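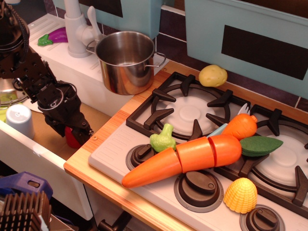
Aug 26, 2019

I'd been meaning to get over to Clekstead for months, ever since a friend came back with a jar of plum jam so good that I ate it with a spoon standing up. So when the woman who makes it said I could come round while she was busy with the first big picking, I was on the bus before she could change her mind!

She sells under the name Meler, which was her gran's word for a bit of a muddle (or so the family says, she has her doubts). She works from a narrow kitchen at the back of an old shoe shop, and the smell hits you from the pavement.

"Mind the step, mind the crates, and don't lean on anything," was how she greeted me. I leaned on something. It was sticky.

I asked how it all began and she groaned. "I had one tree and it went mad. I gave jam to the whole street, then I gave it to the next street, and in the end a man at the Trurkside market said I could have the end of his table if I stopped giving it to him."

That was 11 years ago. Last year she sold 3,000 jars, nearly all of them at Trurkside, and she still does every batch herself in pans that hold enough for 3 dozen at a go. I wondered if she'd ever thought of getting bigger pans. She looked at me as if I'd suggested boiling the cat.

"You can't rush a big pan. It sits there sulking, and by the time it sets you've cooked all the plum out of it. Small and fast, and stop before you think you should."

Most of her fruit now comes from Nijs, the orchard up the hill, where they let her pick what the shops won't take. She likes them a bit under-ripe, and she leaves the stones in for the first boil (there's a bag of muslin involved, and quite a lot of swearing). Sugar goes in late. Lemon she can take or leave.

We got on to prices, which she hates talking about. A customer once told her he could get jam for a third of the money in the supermarket. "I said well, off you go then, love. He's had 100 jars off me since."

October is when she switches to quince, and she's already dreading it. "Like peeling a doorknob," she said, then handed me a spoon and a warm saucer and went back to her stirring. I missed two buses home.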